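周四晚上把 Lodureo 那篇讲仿真预训练导航的论文又读了一遍，第一遍读的时候火气有点大，怕冤枉人家。读完第二遍，火气小了些，疑问没少。

先说他们做了什么。作者在仿真里自动生成室内房间，一共1000个，墙色、地板、家具种类和摆放位置都随机，然后让策略在里面学“走到某个物体跟前”。训练完直接搬到真实房间里测，中间不做任何微调。摘要里的说法是“布局多样性足以弥合仿真与现实的差距”。足以，这个词我盯了很久。

真实测试用了几个房间？翻到附录才找到：2个。都在 Avosville 的同一栋楼里，平面图放得很小，看得出门的朝向和走廊的接法都差不多。仿真那边1000个，现实这边2个，正文的表格却把两边的成功率并排放着，小数点后面的位数都一样。我不是说结果是假的，我是说这张表给人的印象比它手里的证据重得多。

生成器的代码倒是放出来了，这点要夸。我在自己机器上跑了一批，挑着看。家具确实是乱放的，乱到有些组合我想不出哪家会这么过日子：橙色的墙，屋里靠后墙立着一个黑色的圆盖烤炉，旁边一排架子全空着，再过来就是餐桌和椅子。 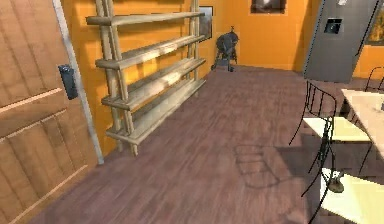 Symonenko 看完我的草稿回了一封不短的邮件，说我抓错了重点，随机化本来就不追求像真的，房间越怪，策略越没法靠“烤炉应该在院子里”这类常识偷懒，只能老老实实看几何。邮件里还说，真要挑毛病，应该去挑碰撞模型，细椅腿那种东西在仿真里用什么形状近似，论文一个字没提。

第二点我完全同意，而且后悔自己没先想到。细铁丝椅子这类物体，渲染出来一根一根很清楚，可物理引擎里如果用的是一个凸包，那机器人学到的就是“椅子下面是实心的”。放到现实里它会绕远路，不会撞，成功率照样好看，路径长度就不好说了。偏偏论文只报成功率，没有报路径效率。

第一点我只同意一半。打乱常识当然可以防止偷懒，但目标物体导航这件事，人靠的恰恰就是常识：找冰箱先去厨房。把这种相关性全洗掉，策略剩下的大概就是地毯式搜索。房间小的时候搜一圈也能找到，那2个测试房间都不大。换成一套带走廊、有好几扇门的公寓呢？门只开一半的时候呢？文章里没有这样的测试，讨论部分用一句“留待未来工作”带过去了。

还有消融实验。他们比较了“有纹理随机化”和“没有纹理随机化”，差距挺明显。可是真正支撑标题的应该是布局那一项，也就是固定纹理、只减少房间数量，看曲线什么时候变平。这条曲线我没找到。也许三百个房间就够了，也许一万个都不够，现在这个数字看上去更像是算力预算到这儿了。

Zetex 那边去年放过一个类似的基准，规模小，但每个真实房间都重复测了好几轮，起点也换。读起来枯燥，我反而更愿意信。

接下来想自己补那条曲线，机器只有一张卡，得慢慢排。打算先把生成器里的种子固定住，再按房间数量一档一档往下减，碰撞网格顺便也导出来看看。代码里有个处理碰撞的参数，默认值没有注释，我已经给作者提了 issue，目前还没有回复。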